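Desk facing the window or desk facing the wall?

lniven
Moving my work desk next week. Room is small, one big window. Wife says face the window, I say put my back to it. Who's right. Monitor is a 27 if that matters

grubefan
back to the window = glare all over the screen. dont do it

Lindsay D
Side on. Window to your left if you're right handed. Did both the other ways for 7 years total and my eyes were shot by May every year.

e_haddad
Disagree w/ Lindsay. Side on means one half of your face cooks all afternoon. Face it and get decent blinds, mine were 100 bucks and I quit getting headaches

grubefan
100 for blinds lol. taped up a bedsheet, works fine

Lindsay D
If the blinds are shut all day why face the window at all?? Might as well look at a wall.

e_haddad
They're not shut all day. Shut til 2 or so, then open. Depends which way the house faces, OP never said

lniven
West. Sorry shoulda said. Mornings are fine, its after lunch that kills me

galli_L
West is the worst one. I face mine, windows stay covered pretty much the whole work day, lamp on a dimmer.
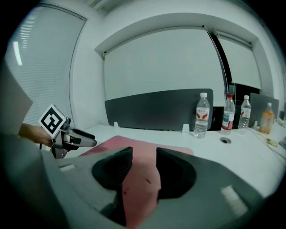 Also get the desk around 20 inches off the sill so you can still reach the cord. Mine was jammed right up against it at first and I had to climb on the thing every time. Dumb.

lniven
20 inches is alot in this room. Will measure tonight

Lindsay D
Still say side on. Try it for a week before you drill anything for the cables

e_haddad
ok that part I agree with

lniven
Fine, side on first, then window. Wife says she already won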